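Do I Need a Smart Meter for My Sourdough, My Sleep and My Shower?

Posted 1st August

The Gistlow arrived in June, after my sister-in-law swore by hers for a whole holiday weekend. It clips to the shower arm and tells you how much water you use. I'm a sucker for a free trial, so I said yes, and then I spent a month being told things by my bathroom.

Let me say up front that I have nothing against saving water. We pay for ours by the gallon and the bill is not pretty. What I doubt is that a number on a screen saves any. The app told me I had used 2,386 gallons by the end of the month. Is that a lot? The app thought so. It gave me a sad blue drop. But it gives everybody the sad blue drop at first, as far as I can tell from the reviews, and then the drop cheers up right when the trial is over and the card gets charged.

I have been here before. Two years ago it was the Bukus sleep band, which scored me out of 100 every morning. I'd wake up feeling fine, see a 61, and be tired until lunch. I wore it for 30 nights and the main thing I learned was that I could feel bad about sleeping. It's in the drawer with the dead batteries.

And the Clandell jar lid, for bread starter. It buzzes your phone when the starter has doubled. You know what else tells you the starter has doubled? A rubber band around the jar. My grandmother's baker, a shop called Simões on the corner of her street, ran for decades on a wall clock and somebody's thumb. 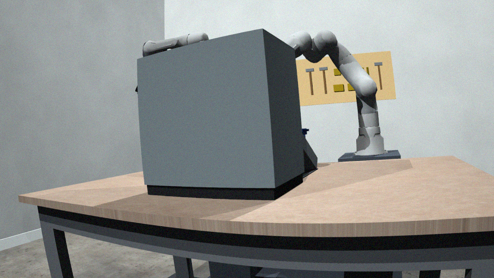 My brother read a draft of this and told me I was being unfair, that his own meter had caught a leaking toilet the first week and paid for itself by fall, and that I only notice the gadgets that fail me. Fine. A leak is a real thing, and I'd want to know about one. But his meter sits on the main line and watches the whole house. Mine watches me wash my hair.

That's where I get stuck with most of these. The part that might help is plain and dull – an alarm if something is running that shouldn't be. The part they sell is the score, the streak, the badge for a short shower. Gistlow says its users took 3,000 fewer baths. Fewer than whom? Over how long? I wrote to ask and got a coupon.

So I did my own test, such as it was. For the last 2 weeks of the trial I put a piece of tape over the display and turned off the alerts. My use came out a little lower than in the first half. I don't think the tape did it. We had a cool spell and I was out of the good shampoo.

I've canceled the plan. The clip is still up there because I can't find the little wrench that came with it, and the tape is starting to peel.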